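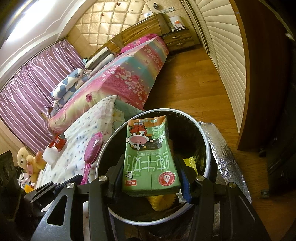
Empty milk cartons in bedroom bins: request for a common rule
Residents' Forum, Odukoya House > Waste and Recycling
October 2025

Feng-yi Kan wrote:
The recycling notice issued in September states that drink cartons are to be taken to the Gikarton container on the ground floor. It does not mention the bins kept in bedrooms. A green pure milk carton held over a round black bin beside the bed is a familiar sight in our household. I request clarification on whether cartons may be placed there first and sorted later.

Svatopluk Oravec wrote:
The notice applies to the whole apartment. Cartons should be rinsed, flattened and kept in the kitchen until collection. Of the 70 bags checked on our stairway last month, 18 contained cartons mixed with tissue and snack wrappers. Mixed bags are not accepted.

Efe Sani wrote:
I must disagree with the previous reply. A bedroom bin is emptied by the resident, and what matters is the condition of the carton when it reaches the container. Families with children will not walk to the kitchen for each item.

Svatopluk Oravec wrote:
Milk left in a carton will drip onto paper in the same bin. The paper is then lost as well. My position is unchanged.

Ayodele Chukwu wrote:
There is also the matter of bedding. Where a bin stands right against the bed, a quilt corner can easily hang over it. I would ask members to move the bin to the nightstand side or use one with a lid. Snack bags and used tissues left on the quilt should go out with general waste.

Efe Sani wrote:
Agreed as to the lid. I do not agree that bedrooms require a rule.

Ferdinand Kälin wrote:
For the record, the Gikarton container holds over 100 flattened cartons and considerably fewer whole ones. It was full twice in September.

Feng-yi Kan wrote:
Thank you for the replies. We will rinse cartons in the kitchen for the present. Could the next notice please state whether straws must be removed?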